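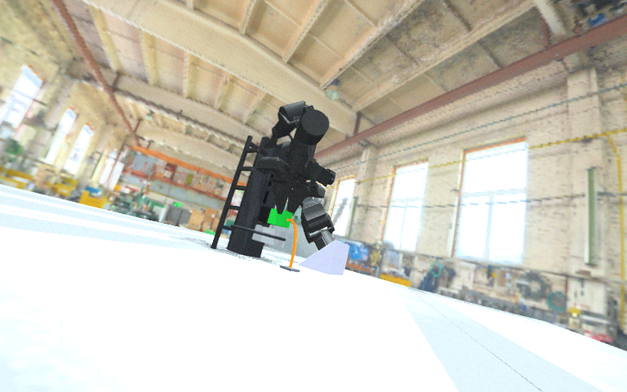
Black arm, green cube, big industrial hall. Simulator view.

OK I have to talk about the arm at work, because I'm way too excited to keep it to myself! (thread)

We pack parts at Sircombe. Lifting a piece and setting it down, over and over, all shift long. My wrists know it well.

Since August, Forough Yazdani has been building our station in simulation first. She runs a move, we watch, we complain, she changes it.

And she asks US. Kheri Lukumay has packed for 22 years and told her the gripper was coming in too steep. She fixed it that afternoon!

Last batch was 100 practice picks, 93 good. The misses were great to watch too, we all had theories.

What changes for us: less lifting, more checking and setup. Four of us start training on it next. I signed up first :)

Still want to know what happens to the night shift. Gertraud Fuchs is asking management and I'll post what she hears.

Last updated: 7 Nov 2020
Filed under: Shop Floor, Robots & Work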